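Je défends une idée un peu démodée : un enfant n'a pas besoin d'une cuisine-jouet complète. Il a besoin d'une casserole, d'une assiette, de quelques légumes en plastique, et d'une limite.

J'ai écrit ces notes en février, quand ma fille a reçu de sa marraine, Loredana Cocco, un deuxième sac de dînette. Le premier contenait déjà 18 pièces. Avec deux sacs, elle a joué moins longtemps, je l'ai bien remarqué. Elle versait tout par terre, elle regardait le tas, et elle allait dessiner.

Le catalogue Murby propose une cuisine qui fait de la vapeur et du bruit. Je ne suis pas contre le bruit par principe. Mais si le jouet fait déjà « pschitt », que reste-t-il à faire pour la bouche de l'enfant ? Chez nous, la soupe bout parce que quelqu'un dit qu'elle bout, et quelquefois elle brûle, selon l'humeur de la cuisinière.

Je crois aussi beaucoup au carton. Un bord très bas, posé sur le plan de cuisson, suffit pour que la fraise ne roule pas sous le canapé. On coupe le fond, on renforce les coins avec du ruban adhésif noir, et les plaques restent accessibles. C'est laid, je l'admets volontiers. Le marchand vendrait la même chose en bois peint, et elle ferait le même travail.

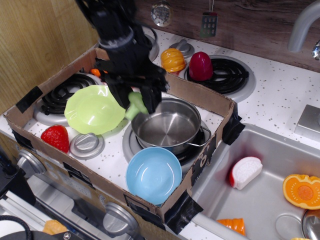

Hwa-young Heo m'a répondu, après avoir lu une première version, que je confondais la limite de l'enfant avec le confort des parents. Pour elle, une fraise sous le canapé fait partie du repas, et il faut laisser la soupe voyager jusque dans le couloir.

Je ne peux pas lui donner tout à fait tort. Le rebord m'évite surtout de me mettre à genoux à sept heures du soir. Je maintiens quand même qu'un petit espace aide à commencer : on voit la casserole, on voit ce qu'on peut mettre dedans, et le menu vient assez vite. Le deuxième sac est monté sur l'armoire. Ma fille l'a réclamé une fois, pour le poivron.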